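Section 9: When an Arm Stops in the Middle of a Job

Sooner or later your Mener arms will stop partway through a counter job in the Devlow simulator, and the status bar will show Fault 141. Please don't worry. Your scene isn't lost, and you can usually be back at work after a short reset. Fault 141 means that the position the arm was told to reach and the position it reports have drifted too far apart.

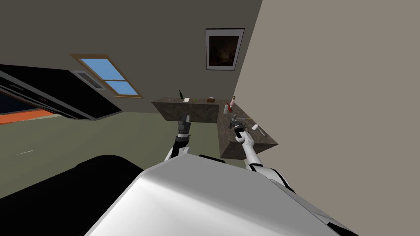 Fault 141 holds both arms, even if only one of them had trouble, and the hold stays on until you clear it yourself. Before you do, take a slow look at what each gripper is near. With the right gripper down at a small gray object on the side section of the counter and the left one empty, you would deal with the right arm first and let the left one wait its turn.

CAUTION: Do not press Resume while a gripper is touching an object or the counter. The arm will try to make up all of the missed motion at once.

To clear the fault:

1. Press Hold, even if the arms already look still to you.
2. Open the Clurkau panel and choose the arm listed beside the fault.
3. Set the speed to 7 percent. 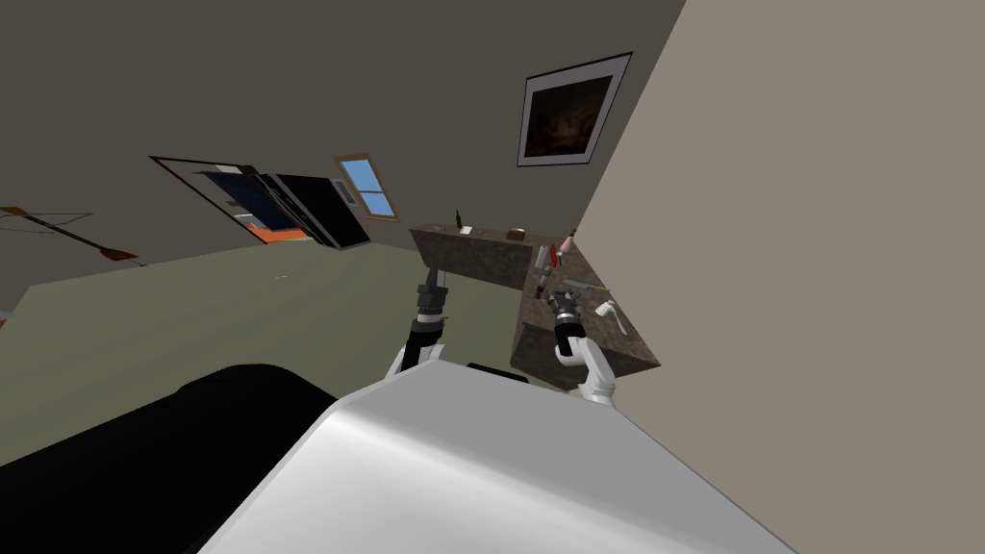

4. Raise the arm straight up by 100 mm using the Lift key. Tap it gently and let the arm settle between taps.
5. Choose Clear Fault, and then do the same for the other arm if it is listed too.

NOTE: If the Lift key does nothing, the joint limits are still locked. Go back to step 1 and keep Hold pressed until the panel turns from red to amber.

Once the fault is cleared, switch to the wrist view and check that side before you ask the arm to do anything else.

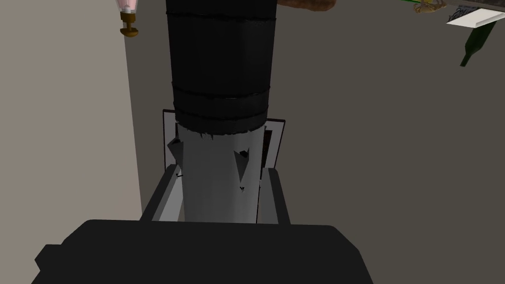 Figure 9-3. Wrist view with the gripper housing close to a black and gray cylinder.

If something fills the view like this, back the arm away a little at a time. Turning the wrist at such close range is the most common way to bring the fault right back.

6. Open the gripper fully and leave it open.

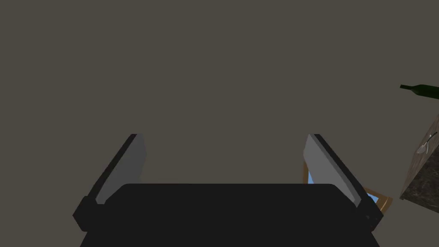 7. Run the Pruvost self-check from the Tools menu and wait for both arms to report Ready.
8. Return the speed to your usual setting and press Resume.

If Fault 141 comes back on the same arm, save the log before closing the scene and send it to Elvira Pacheco on the support desk, with a few words on what the arm was reaching for. She reads every one of them, and a log saved after closing will be blank.

Section last revised November 11, 2025.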